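Gramik launches printed cotton table cloths for small kitchens

Milport, July - Household textiles firm Gramik has added a range of light cotton table cloths to its kitchen collection. The cloths are meant for the small table that does several jobs in one room: meals, homework, folding clothes and, very often, storing the things that will not fit in the cupboard.

The range is called Liltov. It comes in 47 patterns, all of them small and spaced out on a pale ground, and in four sizes. The cloths go on sale this month in the Gramik shop in Milport and by post.

Kristine Galang, who leads design at Gramik, began the work after visiting customers at home. "Most people we met did not have a dining table with nothing on it," she said. "They had oil, snacks and chopsticks at one end and they ate at the other. They wanted a cloth that could go over most of the table and be pulled off for washing without moving everything."

For that reason the Liltov cloths are cut a little shorter than a standard table cloth. The far end of the table can be left bare for bottles and baskets, and the cloth covers the part where people sit. Customers who prefer full cover can order the next size up.

The fabric is washed once before it is cut, so it should not shrink much at home. It can go in the machine at 40 degrees. It will crease if it is kept folded in a drawer, and Gramik suggests hanging it over a door for an evening or ironing it on the back while slightly damp.

Gramik made a first batch of 1000 cloths and sent 158 of them to households in and near Milport before the launch. Of those, 68 sent back written comments. The most common request was for a deeper hem, and this has been added to the two larger sizes.

"People also asked for patterns that do not shout," said Jomar Manalastas, sales manager at Gramik. "A kitchen table already has plenty of colour on it from packets and tins. Faded blue, peach and pink on white sits quietly next to all that."
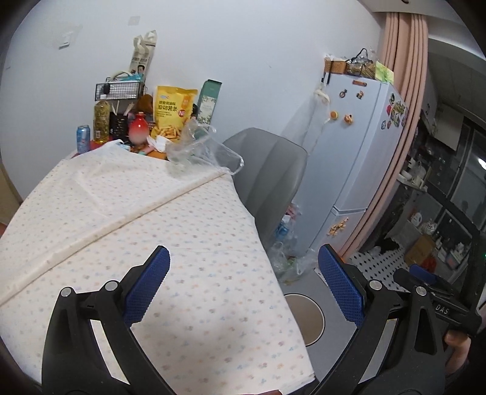 Sizes and orders

The two smaller sizes suit tables for two or four people. The larger sizes are for six people or for long worktables. Matching napkins will follow later in the year - these will be sold in sets of four.

Shops that wish to stock the range can ask for a swatch card, which shows every pattern. Orders from shops are sent out from the Milport warehouse every morning before 11am.

Contact: Gramik press office, Milport | © Gramik. All rights reserved. | Back to top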